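How to Submit a Letter to the Editor

The Celtley Courier welcomes letters from all readers. Please follow the steps below so that your letter can be considered for print.

1. Keep to one subject. If you are replying to an article, give its headline and the day it ran.

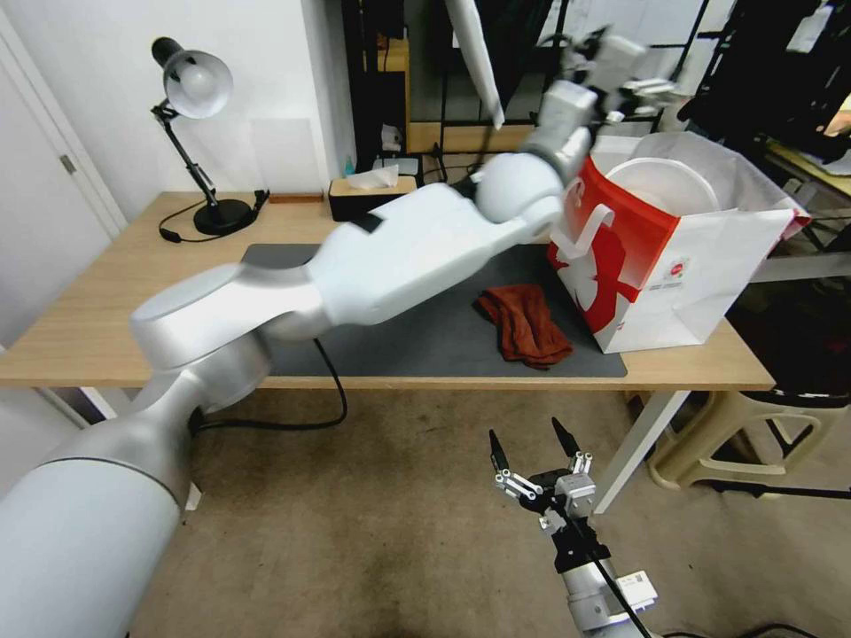 Letters on local matters are read first. Letters sent to several papers at once are not accepted.

2. Include your full name, street address and daytime phone number. Only your name and town are printed. 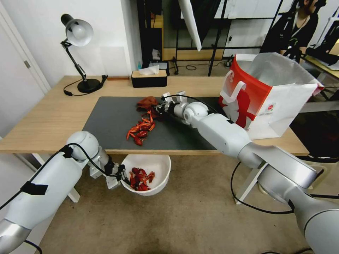
3. Send the letter as plain text in the body of an email - attachments are not opened. The editor, Kátia Conceição, may shorten letters for space.
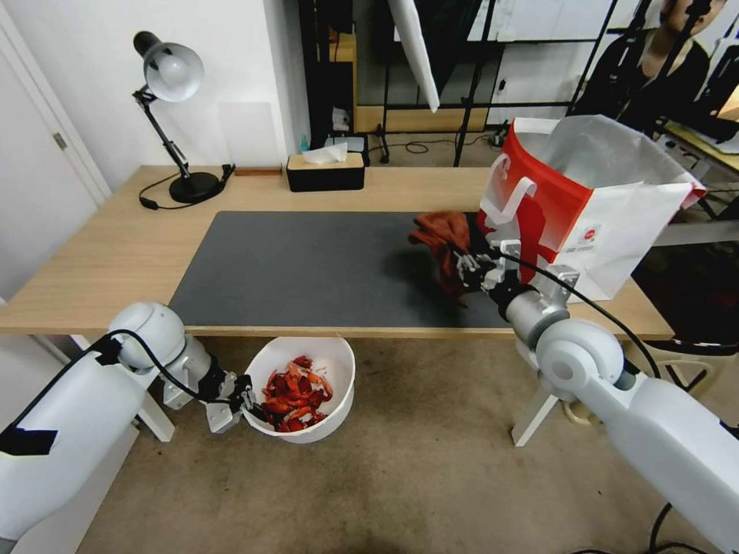 Writers are called before a letter runs. Each writer may appear once every 15 days.
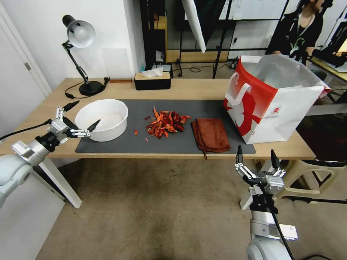

White bowl on a desk mat

Related
Requesting a Correction
Placing a Public Notice
Summer Deadlines for July

Contact the Courier | Back to top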